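Laundry Equipment > Front Loaders > Compact Commercial

Lindosik 1622 Front-Loading Washing Machine

Product code: Lindosik 1622
Supplied by: Zeneck
Finish: dark brown-grey front
Last revised March 22, 2023

The 1622 is a front-loading washing machine for small shared laundries, guest houses, staff rooms and larger households. It takes the place of the earlier white-fronted model, which went out of production in December. The two machines share a drum, pump and control board. The door assembly, front panel and drawer are new, and older doors will not fit.

Construction

The drum is stainless steel with raised lifter ribs and perforated sections between them. The perforations are small and round, with the rims rolled outwards so that knitwear and loose threads do not catch during the spin. The ribs are fixed from behind and can be replaced one at a time, but the drum has to come out of the machine first. This is a workshop job and is not covered in the user booklet.

The outer tub is in two halves, bolted, with a renewable gasket between them. A seized bearing therefore does not mean a new tub. Zeneck stocks the bearing and shaft seal as a single kit and will not sell the bearing alone.

Door

The door is a round porthole type with transparent glass held in a dark grey ring. The load can be checked at any point in the cycle without stopping the machine. The glass is bowl-shaped on the inside and keeps washing off the door seal when the drum is full. It should be cleaned with a damp cloth and ordinary washing-up liquid. Scouring powder will leave a haze that cannot be polished out.
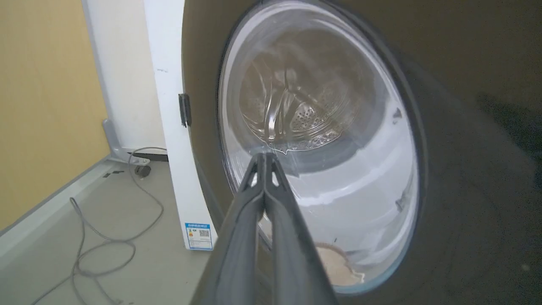

Door seals are the part most often ordered for this range. Wear usually starts in the lowest fold, where grit, coins and hairgrips collect. Wipe the fold out after the last load of the day and leave the door ajar overnight. If the seal has gone tacky or shows black spotting that does not wash off, replace it. Fitting takes a competent person less than an hour with the machine in place, provided the top cover can be lifted clear.

The lock engages when a programme starts and releases 2 minutes after the drum has stopped. After a power cut it stays engaged until the water level falls below the sill. There is a manual release cord behind the filter flap. Drain the machine through the filter hose before pulling it.

Installation

The machine must stand on a solid, level floor. Suspended timber floors are acceptable if the feet sit over a joist - a sheet of board laid across the floor is not a substitute. Remove the transit bolts before the first cycle and keep them. A machine moved without its bolts is outside the guarantee.

Allow a gap of 20 mm between the casing and any wall, cabinet or neighbouring appliance. Hinge-side clearance matters more than it appears to on the drawing. If a cupboard door or a second machine opens into the same space, mark both swings on the floor before the plumbing is fixed. Moving the valves afterwards is the commonest extra charge on a Zeneck installation sheet.

The drain hose outlet should be 88 cm above floor level. A lower outlet will siphon. A higher one puts extra load on the pump and lengthens the drain stage of every cycle.

Use

Load dry items loosely and stop when there is a hand's width of space at the top of the drum. Towels and bedding should not be washed as a single large item with nothing to balance it. The control board will try to redistribute an uneven load and, failing that, will spin at a reduced speed. This is normal and does not need a service call.

Use low-foaming powder or liquid. Fabric softener goes in the narrow compartment only, and should not be filled past the line. In hard water areas run an empty hot cycle with descaler once a month.

Filter

Open the flap at the foot of the front panel, drain the hose into a shallow tray, and unscrew the filter anticlockwise. Rinse it under the tap. Check that the pump wheel behind it turns freely - it moves in slight jerks, which is correct. Monthly cleaning is enough for domestic use, weekly for shared laundries.

Notes from existing sites

Bezawit Mersha, Shiferaw guest house: "We run ours every day, mostly sheets. The spin is quieter than the old one. The drawer is stiff and I would like the softener line marked more clearly. One seal replaced so far."

Abdelkrim Bennani, installer: "Check the floor first. Most of the noise complaints I am sent to are feet that were never locked off. Tighten the nut up against the casing, not down against the foot."

Accessories and spares

Door seal with clamp ring
Door glass, supplied without outer ring
Bearing and shaft seal kit
Drain hose, standard or long
Gundudus plinth, steel, with drawer

The Gundudus plinth raises the door to a more convenient height for loading from a trolley. It must be bolted to the floor. The drain outlet height is still measured from the floor when the plinth is fitted.

Filed under: washing machines, front loaders, door seals, installation
20 shares | 2 comments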